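**Plants on a work table: worth it or clutter?**

**draftypine** · 2021-02-22

My sister-in-law swears a plant on the desk keeps her tidy. I don't buy it. Pencils end up all over mine whether there's a plant or not. Has anybody seen this work?

**gaber_bench**

I'm in the pro-plant camp. White pot, bins on both sides, pens in one and pencils in another. You work around the plant and the bins catch the rest.

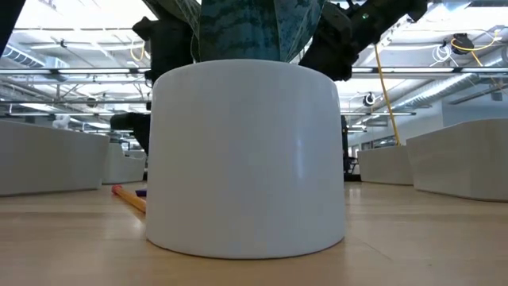
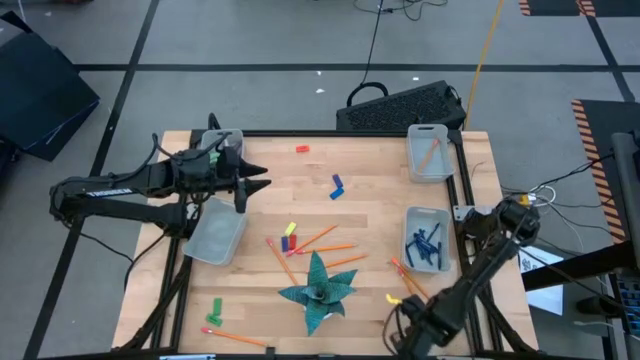

*Snake plant in the first one, bins in the second. Pencils in both.*

**draftypine**

Catch the rest? I see one pencil in a bin and four lying around the plant. And there's one on the floor next to the pot in the first picture. Your pens look fine, I'll give you that.

**gaber_bench**

It's a work table. Things come out when you use them.

**mopandbucket**

Sure, but then what is the plant doing for you? Those leaves spread out right where I'd want to put a sheet of paper. I tried this in August with a pot from Vemdale and all I got was a new place to lose erasers.

**tallgrass5**

Disagree. I've had a snake plant by my table for 2 years and I like looking at it. Does everything have to earn its spot?

**mopandbucket**

If the claim is "keeps you tidy," yes.

**draftypine**

Same here. The bins I could be talked into. Are see-through ones better? The Astum set I looked at was solid and I know I'd forget what was in there.

**gaber_bench**

See-through, always. Go shallow too, or the pens pile up and you dig.

**draftypine**

Yours are piled up.

**gaber_bench**

Yes, and I dig.

**tallgrass5**

Get the bins first and put the plant on a shelf. You can move it later if you miss it.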